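Search this site
Enter keyword

Clevanley repair evenings to restart in June

5/23/21

The monthly repair evenings at Clevanley library will start again in June, after more than a year without a single session. Bookings open this week for the first 2 dates, both of them Thursdays, and there will be no drop-in places for the time being.

Residents can bring small household items that have stopped working, such as lamps, radios, toasters and clocks. Clothing and bags will be taken as before, but bicycles will not, as the yard behind the library is still being resurfaced.

Kátia Lacerda, who runs the evenings, said the waiting list had grown to 81 names while the doors were closed.

"People kept things in cupboards instead of throwing them out, which is what we asked them to do," she said. "Now we have to get through it all. I would ask everyone to bring one item only, and to bring the lead or charger with it."
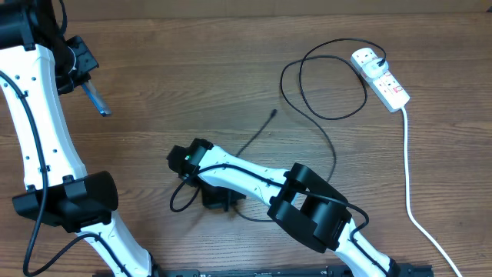 Each booking lasts 90 minutes, including the time needed to look at the item and talk through what can be done. Owners are expected to stay and take part in the work if they can. Tools are provided. Spare parts are not, but the repairers will write down what is needed so that the owner can order it and come back.

The evenings began in the old Hollmann shoe shop on Nemberg Street and moved to the library when the lease ran out. Last year's closure meant that the yearly sale of mended goods was also called off, leaving the group short of money for fuses, solder, thread and insurance. A collection in the spring raised £335, enough to cover the insurance until the winter.

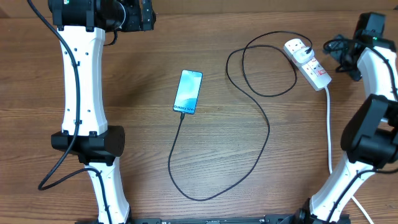

Ingeborg Ostermann, a retired radio engineer who has mended things at the sessions from the start, said most faults were simple ones – a worn switch, a broken wire inside a plug, a blocked filter.

"The hard part is often getting the case open," she said. "Makers glue things shut now. If you still have the instructions, please bring those too."

Phones and tablets will be looked at on the second date only. Owners should save their photos and contacts elsewhere before they come. Cracked screens can be checked but will not be replaced on the night.

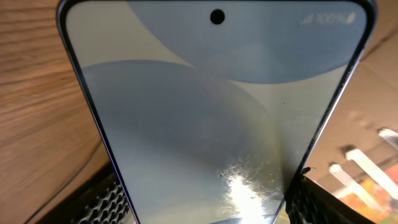
How to book

Places can be booked at the library desk or by phone during opening hours. Give your name, the item and a short note of the fault. There is no charge, though gifts towards running costs are welcome. Anyone who cannot attend should let the desk know so that the place can go to the next person on the list.

We use cookies to improve your visit to this site. Accept all / Manage settings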